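Blue latch arm won't stay in the gray panel, what am I doing wrong?
Forum: Fixing and Fitting > Panels, Latches, Small Parts

svenja_nolte
March 25, 2024
Hi all, long time reader, first time I've had to start a thread of my own. I fit out small enclosures for a shop in Clastholm, and we just switched to the Flilluveck panels. They're gray, with rounded corners and a slot near the top corner where you push in the long blue piece (the catalog calls it a latch arm, part 484, I've also heard people call it the handle). The old ones clicked. You could hear it across the room! With these I push and push and I never know if I'm home or not. Then I pick the panel up and half the time the arm is sitting crooked.

I've got the bench set up under the overhead panel like always, so light isn't the problem, I can see fine.

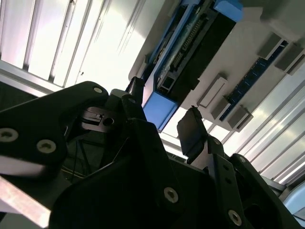
I've tried going in straight and I've tried going in with the tip a bit low and then lifting. Low and lift is better, but it feels like I'm bending something I shouldn't. We have an order of 400 to get through and I'd like to not hate every one of them. Anybody using these?

frerichs_d
Yep, been on them since November. You're not crazy, they feel mushy compared to the old ones. Are you holding the arm by the thin part or the thick block at the bottom? Hold it by the block. If you pinch the thin part it flexes and the tip wanders off.

svenja_nolte
By the thin part, mostly, because then I can feel what the tip is doing. Huh. Will try the block.

grajales_bench
Going to disagree with Detlef a little. Holding the block is fine for getting it started, but you lose all the feel for the last bit. I start with the block and finish with my thumb higher up. Also file the tip! Two strokes with a fine file on the leading edge and they go in like butter.

frerichs_d
Please don't file them. We had a guy who filed a whole box and every one of them rattled. You're taking off the only part that grabs.

grajales_bench
Two strokes, I said. Not a whole box of sawdust.

waltraud_k
Boys. Svenja, is your panel lying flat or standing up? I do mine standing, with something solid behind. Lying flat on a mat the whole panel gives when you press and you think the arm moved when really the panel did. I fought with that for weeks before my daughter pointed it out, very embarrassing.

svenja_nolte
It was flat on a mat, Waltraud! OK so I just spent my lunch break on this. Panel standing up, held by the thick block, no filing (sorry grajales). I also stopped trying to do it fast and lined up the tip with the slot first before putting any weight on it.

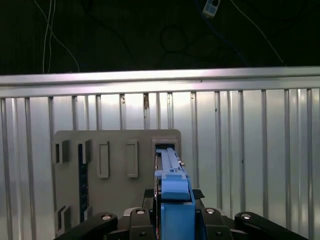 Big difference. I did one tray that way and had 3 crooked ones, where before lunch it was more like every other one. Still no click, though, and I miss the click.

sarla_lodhi
There isn't supposed to be a click on the newer ones, I asked. The way I check is to give the block a small wiggle sideways. If the arm and the panel move together you're good, if the arm moves by itself take it out and start over. Don't try to push it straight once it's in crooked, you'll chew up the edge of the slot and then that panel is no good for anything.

grajales_bench
The wiggle is a good tip, stealing that. I still say the new mold is worse. The Gelgate ones we had before went in first time, every time, and cost less.

frerichs_d
Gelgate ones also fell out if you looked at them funny. I had to redo an entire cabinet.

grajales_bench
Never had one fall out. Not one.

nele_h
Question for Sarla, do you do the wiggle on every one or just now and then? I'm 4 trays behind and my wrist is already complaining.

sarla_lodhi
Every one when I'm training somebody, otherwise the first few out of a new bag. Bags vary a LOT. And switch hands, Nele, it feels stupid for a day and then it's fine.

waltraud_k
Seconding switching hands. Also a taller stool.

svenja_nolte
Thanks everybody, wiggle test it is. I'll do the rest of the tray this afternoon and write back if the next bag acts up. Detlef, do you remember if your bad bags had a different label? Mine just says 484 and nothing else.

frerichs_d
Same label on all of ours. I'll look at the carton tomorrow when I'm in.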